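Movstead Kitchen Linen and Cutlery Care – Frequently Asked Questions

Last revised January 13, 2021

Which cloth should be used for drying small cutlery?
A soft, absorbent one with a raised nap. The Miranda cloth is sold for this purpose. Flat-woven glass cloths leave fewer fibres but take up less water between the handle and the head of a spork, where most of it collects.

Does the diamond weave affect drying?
Slightly. A patterned surface gives the cloth more area than a plain one of the same size, and it grips smooth handles better. Let the cloth hang in folds between uses and open it out fully before the next load.

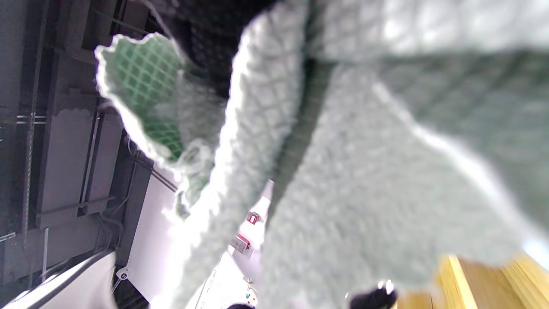
Fabric softener should not be used at any stage. It coats the pile and reduces absorbency, usually within 5 washes.

At what temperature should the cloth be washed?
At 60 degrees, with similar colours. Pale greens may fade a little in the first few cycles. Tumble drying on low restores the nap – line drying is acceptable but gives a stiffer finish.

How should children's sporks be dried?
Hold the handle in the cloth and wipe towards the head. Go over the bowl, then the gaps between the tines, then the join with the handle. Lay each piece in the tray as it is finished. Heads should all face the same way, towards the back, so that pieces are picked up by the handle.

Can sporks overlap in a compartment?
Yes, provided they are dry. Two small pieces with coloured handles will normally lie across one another in a single compartment without marking.

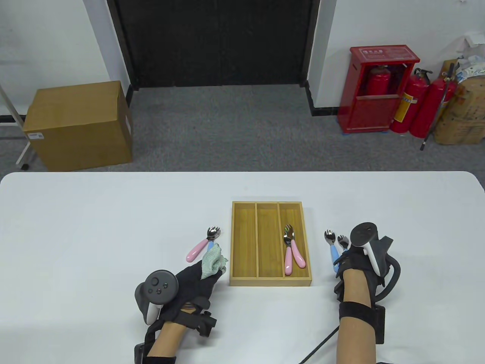
Can the Romance tray be washed in a dishwasher?
No. Wipe it with a damp cloth, dry it at once and stand it on its long side for some 2 hours. Oil the floor of each compartment every September, or whenever the surface looks dull.

Will the Sukance divider fit a three-compartment tray?
Only if the compartments run front to back. Measure the inside width first – the divider can be trimmed but not extended.

How are spare parts ordered?
Quote part number 1629 for the divider. Cloths are supplied singly or in pairs.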